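News > Local > Business

News | Sport | What's On | Jobs | Contact

Last updated: 25 December 2020

Plumus takes on former packing hall at Skiltulwood

A unit at Skiltulwood that has stood without a tenant for most of the year has been let to Plumus, which is using it as a workshop and test room.

The company has taken 600 square metres on a five-year lease. It moved the first benches in earlier this month and expects to have the rest of its equipment on site by February.

The building was put up as a packing hall for Kozłowski, the bottling firm, which left for larger premises at Warnalness. The landlord has repainted the walls and replaced the main doors. The roof beams have been kept as they were.

Mahfuz Fakir, who runs the workshop for Plumus, said the company had looked at two other units before settling on Skiltulwood.

"We wanted one big room with no pillars in the way of the benches," he said. "The last place was three small rooms and a corridor, and we spent half the day carrying things between them. The lighting was already up when we came to view it and we have left that alone."
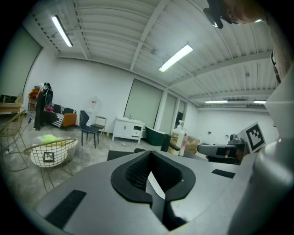
Work table in the new unit, with white steel beams crossing the ceiling.

Nine staff have transferred from the old address and Plumus plans to recruit four more. Vacancies will be advertised locally in the new year.

Deliveries will use the rear gate on the estate road. Plumus has agreed with the landlord that lorries will not call before 7am, following a request from residents on the far side of the lane. There are 16 parking spaces at the front of the building, shared with the neighbouring unit.

Rent on the unit was advertised at £400 a week plus service charge. Neither side would say what figure was agreed.

A second, smaller unit on the same estate, measuring 161 square metres, is still available. Viewings are by appointment through the estate office.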